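Tide Pool Animals: Your Questions Answered

We get a good number of letters about the shore life near Salcombe, and a lot of them ask the same few things, so we've gathered the answers on one page. If yours isn't covered, do write to us anyway. We love the mail!

Are limpets able to move, or are they stuck for life?

They do move, and it surprises almost everyone the first time they hear it. A limpet creeps over the rock when the tide is in, scraping off algae with a rough little tongue called a radula, and many kinds go back to the very same spot afterward. Over time the shell edge and the rock wear to fit each other, and you may find a neat ring (we call it a home scar) where a limpet used to sit.

Why shouldn't I pry one off to look underneath?

Once it has clamped down, you can easily crack the shell or tear the foot, and a hurt limpet rarely does well. If you'd like a close look at one, come by the Tivora room, where we keep empty shells you can handle as long as you please. 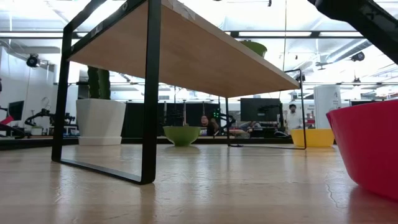
Raised shelf on black metal legs.

What is the difference between a limpet and a barnacle?

People mix these up all the time, and no wonder, living side by side as they do. A limpet is a mollusk, a cousin of the garden snail. A barnacle is a crustacean, closer to crabs and shrimp, and once the young one has glued itself down it stays put for good.

How many limpets live on the Bultlow rocks?

Our last March survey found 901 on the marked stretch, and 83 of those were smaller than a fingernail. The whole reef must hold far more, but we only write down what we have checked. The survey squares are set out in the same places each year, 98 of them in all, and it makes for a long and very muddy morning.

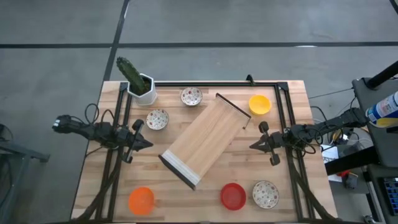
The counts go into a notebook first and get typed up later, so please be patient if you've asked for the newest figures. We go through every page twice, and sea water does awful things to handwriting.

Can I take a live animal home for my aquarium?

Please don't. Shore animals need cool, clean, moving sea water and the right food, and most home tanks can't give them that. Empty shells are a little different, but do check whether a hermit crab has moved in before one goes into your pocket.

When is the best time to visit?

Go out an hour or so before low tide and follow the water down, then turn back when it turns. The Ofori steps are the easiest way onto the rocks, though they get slick with green weed, so wear shoes with a good grip. And if you turn over a stone, set it back gently the way you found it.

Page last updated Oct 21, 2021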